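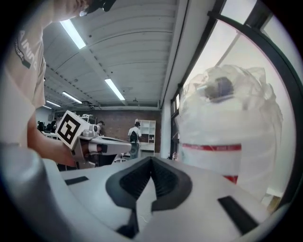
Recording a first set of demonstrations with hand-held grippers

Robotics club, Puvville. Beginners' sheet, part two. Part one covered charging and fitting the finger pads.

By the end of this sheet you and a partner should have a short set of recordings that is clean enough to train on. Set aside a whole club evening for it. The training itself is part three and runs overnight on the Codent machine.

Before you start

Pick one task and write it down in a single sentence, with a start and a finish. "Pick up one bottle from the floor and stand it on the ledge" will do. "Tidy up" won't, as each of you will do it differently and the model will learn a muddle of the two.

Put the objects for your task where you want them and move anything you don't need well out of reach. Check the floor where you will be standing. If there are cables, agree which side of them you are working on and stay there.

Decide who wears the grippers and who keeps the log. Swap after every 10 recordings. Arms tire sooner than you expect and tired arms make shaky recordings.

Setting up

1. Wipe the marker cubes with a dry cloth. A thumbprint across the pattern can be enough to lose tracking.

2. Put the grippers on and open and close each one fully a few times. The fingers should meet in the middle without catching.

3. Start a new session in the recorder and give it your team name and the task sentence.

4. Hold both grippers out in front of you, cubes uncovered, and keep still for 5 seconds. The recorder uses this to find the starting position. Don't skip it, even on the second and third sessions of the evening.

5. Ask your partner to read out the tracking figure for each hand. If either is missing, turn that wrist slowly until it comes back, then do step 4 again.

Recording

Say "start" out loud, do the task once, return to the starting pose and say "stop". Your partner writes down the recording number and one word: good, poor or failed.

Work at about two thirds of your normal speed. Look at the object you are reaching for before you move your hand towards it. Close the fingers completely on the object, wait a beat, then lift.

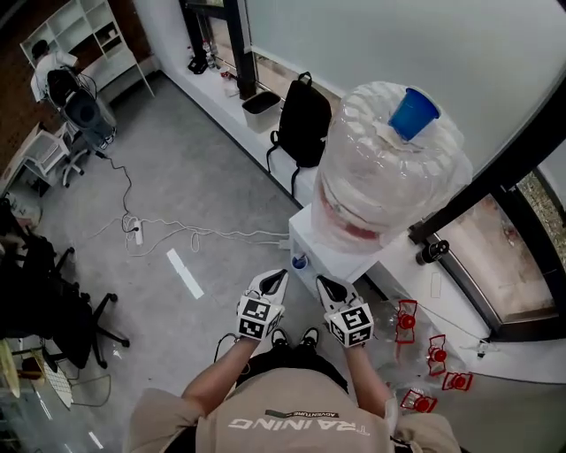 Flutbridge ran this same sheet at their club last term, and their view was that the waiting matters more than the speed. Their early recordings were slow enough but had no pause before the lift, and the trained gripper kept setting off before it had closed.

Move the objects a little between recordings. A hand's width is plenty at first. If everything stays in the same spot all evening, the model will only work in that spot.

Keep failed recordings and mark them as failed. Delete only the ones where the recorder stopped by itself.

Checking your set

Play back the first and last recordings and one from the middle. Look for:

- a marker cube hidden behind an arm or a large object
- glare from the windows across the fingers
- the object leaving view before it has been put down

If one of these turns up in all three, change where you stand and record again. Turning your back to the windows usually cures the glare.

Copy the session to the Escobar drive and add a line to the shared log with the team name, the task sentence and the number of good recordings. Names with spaces in them break the import, so use a hyphen.

Grippers go back on the charging shelf with the fingers open. Part three starts on Thursday, and your session needs to be on the drive before then.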